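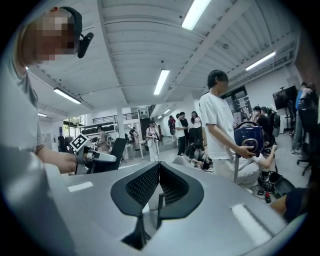 Our project is a hand-held gripper with a camera on it, so a person can do a task by hand and the arm copies it later. We called ours Pikemance (Zainab's pick, long story). Built in the shared workshop, evenings mostly. The fingers are the bit we redid the most. First ones were flat and hard and things just slid out. The ones we kept are two black pads set in a V, smooth rim, textured mesh on the inside face, and the marker is a plain black and white square on top of the body so the software can find it.

Report for Nov 8, 2019. Nnamdi Ekpo, Zainab Ogunleye.

What we did

Nnamdi did the body and the finger linkage. Zainab did the camera mount and all the code. October was supposed to be for testing but went on the trigger instead, becuase the spring kept popping out. Tried four springs. The one from Savico is OK, bit stiff, your hand gets tired after a while.

Housing is printed in two halves. Took a day and then warped. Printed again slower, with a brim, fine.

Tests

Picking up small stuff: blocks, a cup, a roll of tape. Then a cup with a handle, much harder. Grip from the side works, grip from above the pads twist. We got five good runs out of six on the blocks. The handle one we didn't score, not enough runs to say anything.

Marker tracking drops out when the ceiling lights hit it straight on. Matte tape around the edge helped a bit. Matte print would be better, didnt get to it.

Problems

Cables. The camera lead is too short and pulls the wrist to one side, you can see it in the recordings as a drift. Replaced with a longer one from the Amadi box, then that one got stepped on.

Also the code saves everything under one file name unless you change it by hand. Lost two runs that way. Fixed now.

Next

Softer spring. Clip for the cable. Nnamdi wants to swap the pad mesh for something thicker, Zainab wants to leave the pads alone and get the arm side working before the Flerthorpe demo. Files are on the shared drive, the folder marked final2 is the right one.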